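Zimau hand gripper: build questions

Last updated 2023-12-03

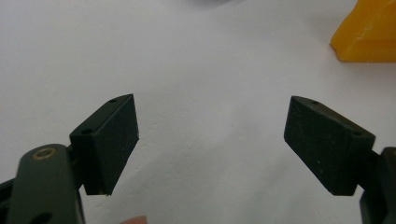

Fingers open, with the brass-colored bushing showing in the left link.

What is the Zimau?
A hand-held two-finger gripper you can build at home or in a shared workshop. You hold it and work the fingers yourself, and a camera on the body records what they do. The files are free. We put the first set up in October and have changed the pads since then.

Do I need my own 3D printer?
No. Most of the builds at the Clilel workshop were printed on the shared machines there. If you book one, allow 23 hours of print time for the full set. The pads and links can be run overnight and the body on another day.

Which filament should I use?
Any stiff filament your printer handles well. Dark colors are fine. They do show dust on the gripping faces, so wipe the pads with a dry cloth before you record anything. A 700 g spool covers everything plus a spare pair of pads.

My pad tips came out ragged. Do I have to reprint?
Usually not. The tips taper to a narrow point and a small burr there is common. Trim it with a sharp knife or take it down with fine sandpaper. Reprint if the gripping face itself is warped or the layers have split.

What are the small holes in the pads for?
They take the mounting screws. Clear them by hand with a drill bit before you fit anything. Don't run a power drill through them; we cracked 3 pads that way.

Can I leave out the brass bushings?
You can, but the links will loosen. Rathore sells the size we use in small bags, and other suppliers have the same size. Press them in with a vise and a scrap of wood. If one goes in crooked, push it out from the back and start over. Glue is not needed.

The fingers don't line up when they close.
Check that both links are the right way around, with the rounded end up. Then loosen the pad screws, close the fingers on a sheet of card, and tighten again. If the tips still miss each other, the body has probably warped near the right-hand mount.

What should I practice on?
Plain blocks on a white tabletop. Bright colors are easier to pick out in the recordings. Start with one block and open the fingers wide before you reach for it.

Does it work with the Brutum arm?
The pads do. The links don't, as the pivot spacing is different. An adapter plate is in the files under "extras" but has only been tried on one arm.

Can I sell the ones I build?
Yes, as long as you include the license file and say which version you printed.

Where do I report a problem?
Use the form on the files page. Give the version number, the filament and the layer height.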